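Folding on the Bed, or How I Learned to Love Laundry

15 August 2019

I have become a person who folds her shirts. On purpose! For years my system was the chair, and when the chair was full, the other chair. Then I spent a long, rainy March in a tiny rental in Clukville with exactly one drawer, and something clicked.

The bed is the secret, at least for me. It's the right height, it's soft, and a dark sheet makes every sleeve and hem easy to find. Mine is a deep maroon, and an orange shirt on it is so cheerful that I always start with that one.

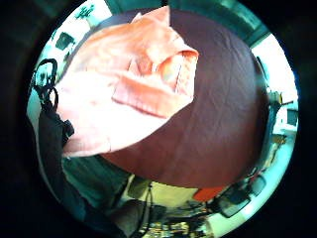
Lei wrote in after my last laundry post to say that a bed is much too squashy for shirts and that a table gives you a sharper crease, especially around the collar. Fair point, Lei! I tried the kitchen table for a whole week. The creases were sharper, I'll give you that, but I kept having to move breakfast out of the way, so back to the bed I went.

My method is pretty simple. Shake the shirt out hard, lay it face down and smooth it from the middle with flat hands — pockets love to bunch up, so I slide a finger inside and flatten them first. Then the sides go in, the sleeves go back on themselves, and the bottom comes up in 2 folds. A full basket takes me 10 minutes if I put music on, and a bit longer if I sing.
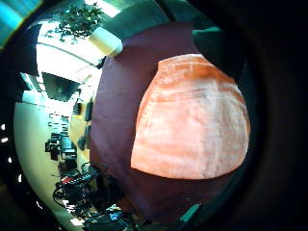
Collared shirts took me the longest to get right. I used to press the collar flat and it always came out with a weird line across the back, so now I leave it standing and fold everything else around it. So much better!

Next up is the closet shelf, which is a disaster of bags and straps and one scarf I bought in Rorkbridge and have worn twice. I'm weirdly excited about it. If you have a good way to store belts, leave it in the comments, please!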